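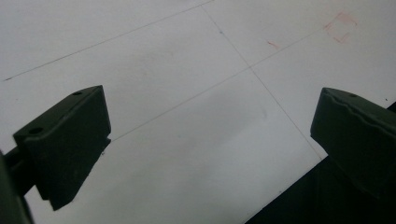 Ground spice loses strength through air, light and warmth, and the shaker has some say in all three. Zoi Balaskas, who grinds and blends for Athanasiadis, spends much of June on the subject. Her workroom in Trondside handles 1,558 refills in that month.

She works on a bare white surface. Dark spice shows up against it at once, and a spill can be swept onto a card and weighed. Large sheets of white paper do the same job in a kitchen.

Two-handed work is kept to the middle of the table, where a dropped lid does not travel far.

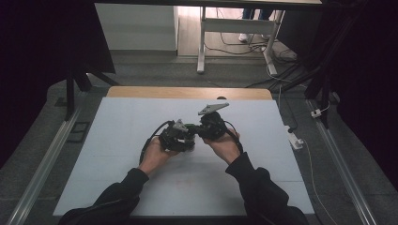 The cap

A sifter cap has two parts – a plate with holes and a hinged lid. Small pegs inside the lid plug the holes when it is shut. Spice caught between peg and hole keeps the lid from seating, so the plate should be brushed clean with the lid open. Five round holes suit a fine grind. Coarse flakes need a wider opening. 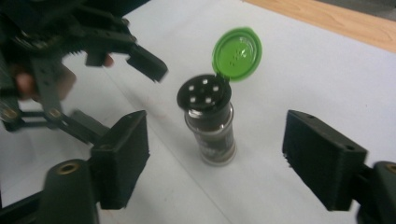

The fill

Balaskas leaves a gap of 7 millimeters below the neck. Hậu Khổng, who buys for the Fandlow shops, prefers a full jar and accepts slower pouring. Both keep glass away from the stove and never shake it over steam.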